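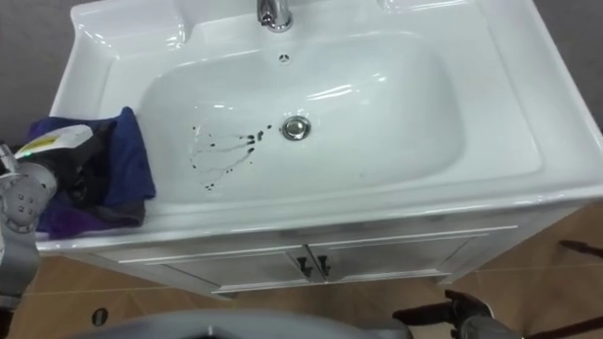

Reading time: 1 minute

Setting Up Your Plondo Festival Audio Guide

Welcome to Nendness! We're so glad you've come for the Celtetti parade, and your Plondo will keep you company through all of it, from the first drum to the fireworks over Tang Square.

1. Hold the side button until the light turns green.
2. Pick your language with the arrows, then press the middle button.
3. Key in 1116 to load the parade route (give it a moment, it's a big file).
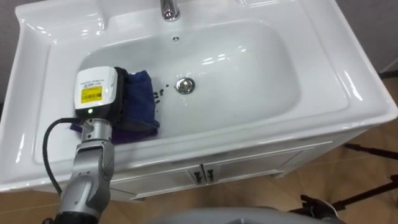 Charge the guide overnight before the parade, using the short cable in the pouch. Any dry, level spot near an outlet is fine. A bathroom is the one room we'd ask you to skip, however tempting a molded ledge to the left of the basin may look, like the one on this white sink. Your nightstand is a much better home for it.

Caution: Keep the guide away from water, and that includes fountains!

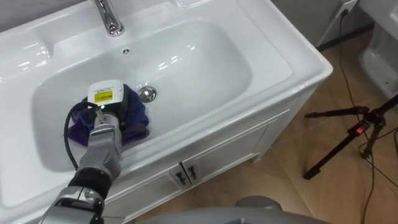

Word count: 251

4. Plug in the earphones and press 88 to hear the test message. If it's too quiet, turn the wheel on top toward you.
5. At each numbered sign along the route, key in the number and listen for as long as you like.

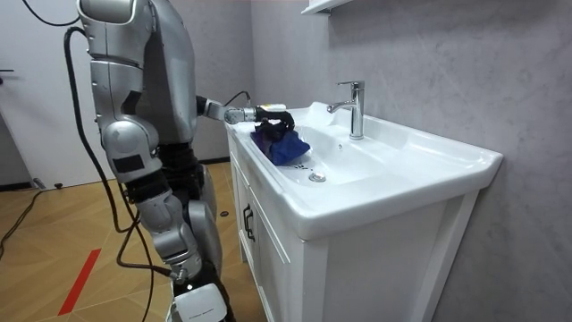 You can stop a story partway and pick it up again later with the middle button, so please don't feel you have to stand still while the bands go by.

Note: The July route has different numbers. If yours doesn't match the signs, repeat step 3.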